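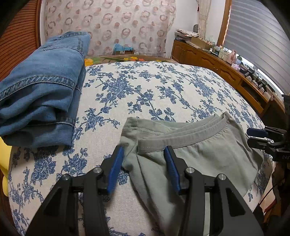 **Software release checklist – folding policy, Claniva build**
Filled in by Maëlle Nguyen, Sunday, June 15, 2025. Second reader: Rezaul Marikar.

Hello all. I've kept the same order as last time so you can put the two sheets side by side, and I've written my comments out in full because Colton told me (quite fairly!) that "fine-ish" didn't help him much.

### Perception

- [x] Garment detector loads the right weights at start-up
- [x] Patterned bedding test set run from start to finish
- [ ] Neckline and hem labels agree between reviewers

*Comment:* The floral covers used to set off a lot of false edges, and I'm pleased to say the new filter is much calmer with them. Ribbed collars are still a bother when the shirt is doubled over – Ismail and I kept marking different layers, so we need a written rule before I'll tick that one.

### Pose tracking

- [x] Left and right tracks start on the same clock
- [x] Track loss raises a warning and stops the log
- [x] Wide-angle lens correction matches the calibration file

*Comment:* Dwight had the old calibration file cached, so please clear yours before you start.

### Planning and control

- [x] Rate holds at 60 Hz with logging switched on
- [x] Closing force limit read from the config, with no value left in the code
- [ ] Planner refuses a grasp through 2 layers when only the top one is wanted

*Comment:* The refusal does work in replay, but it takes its sweet time, and I'd like the planner to give up sooner and ask for a fresh view. Colton has a branch for this and I've asked him to keep it small.

### Tooling

- [x] Replay viewer opens Grekine logs
- [x] Disk warning comes on at 96 percent
- [ ] Episode names carry the build tag

*Comment:* Rezaul, would you look at the naming script when you have a quiet hour?

**Result:** hold the release until the open boxes are closed. Replay work can carry on in the meantime, and I'll go through the sheet again with Ismail in July.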